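Workshop and hall safety round, Kaushik building
Done by me (Anju Malhotra), November 26, 2020, with Naveen Solanki holding the ladder

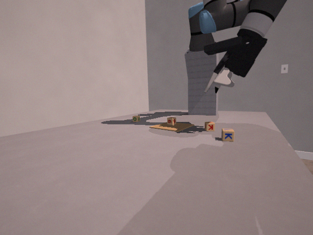 Right, second go at this after the October round, and I've kept the same order as before so Dinesh can lay the two sheets side by side. Ticks are OK, crosses need doing, and the rambling is mine.

1. Front door and ramp – OK
Closer has been adjusted and the door no longer slams on your heels. Ramp grit bin is full. I'd still like a brighter strip on the bottom edge, it's murky by four o'clock at this time of year.

2. Fire exits – CROSS
Side exit is fine, opens with one push. The back one had a stack of folding chairs leaning across it again! I moved them to the store, and Naveen has put a notice up at eye level. Please, everyone, chairs go in the store.

3. Extinguishers – OK
All pins and tags in place, gauges in the green. The one by the kitchen hatch is due its service in the new year and Bremanen have it booked.

4. Emergency lights – CROSS
Held the test key for the full time. Corridor ones stayed on nicely, but the fitting over the stairs went dim and then gave up. Battery, I expect. Erdal is ordering one from Busedex under job 623, so quote that if you ring them.

5. Sockets and leads – OK, with a grumble
No scorch marks, no loose faceplates. I did find an extension lead plugged into another extension lead behind the piano. Unplugged, coiled up, taken to the office. If it's yours, come and see me (I'm nice about it, mostly).

6. Stairs and handrail – OK
Rail is solid since Aqeel put the longer screws in. Nosing on the third step up is starting to lift at the left, so I've glued it and will look again next time.

7. Kitchen – OK
Fire blanket where it should be. Hot water is properly hot, sign is up. The fridge seal has a split but that's a nuisance and nothing worse.

8. First aid box – CROSS
Out of medium plasters, and the eye wash had gone past its date. Restocked the plasters from my own bag, eye wash to come with the next Cindomov order.

9. Store room – OK
Much tidier, thank you. Paint tins are off the floor and the heavy boxes are down low. Shelf load label says 500 kg, and we're nowhere near it.

10. Accident book – OK
Last entry is number 123, a trapped finger, followed up and signed off.

Still to do
Stair light – Erdal
Eye wash – me
Back exit, look in every Monday before the dance class – Naveen
Ramp strip – Dinesh to get a price

Aqeel has the spare keys until I'm back from leave.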